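Two-arm drawer task: close the gripper before or after touching the handle?
Student Robotics Forum > Simulation > Team help

wingsze_c
Hello everyone. I am Wing-sze Cheung, I write the control code for our university club, team Lovska. We are preparing for the Wanorport student challenge in May. The task is to open a drawer and put one object inside. We train only in simulation at the moment. Our right arm goes to the handle well, but then the fingers often slide off when it pulls. We ran 115 episodes and only 22 opened the drawer fully. Should I close the fingers earlier, or is the problem the friction value?

fung_lab
22 of 115 is not so bad for a first policy. I would raise the friction on the finger pads and leave the timing alone.

vamus
I don't agree with fung_lab. If you raise friction until it works, you will learn a thing which fails on the real handle. Look at the approach angle first. A short handle does not forgive an arm that comes from the side.

fung_lab
The challenge round is in simulation too, so what is the real handle here?

vamus
The final is on hardware. Page 4 of the rules.

fung_lab
OK, I have missed that. Still, default friction in many simulators is too low, I have seen this in two projects.

wingsze_c
Thank you both. We do change the room textures, the cabinet color and the camera tilt in every episode, so I thought the policy is robust enough. But I never changed the handle size. Here is one episode from this morning, when the right gripper is near the light grey drawer.

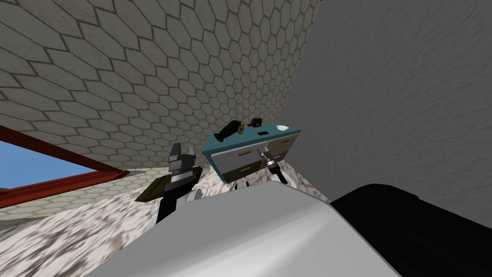 My teammate wants to collect 4,000 more episodes before we touch anything else. I prefer to fix the angle first and run 30 short tests, it takes one evening. Is there a good way to punish the side approach in the reward without making the arm too slow?

vamus
Small penalty on the angle between the palm and the drawer front, only in the last few centimeters. Do the 30 tests.

fung_lab
Agree with this one. And log the contact forces, please, then we can stop guessing about friction.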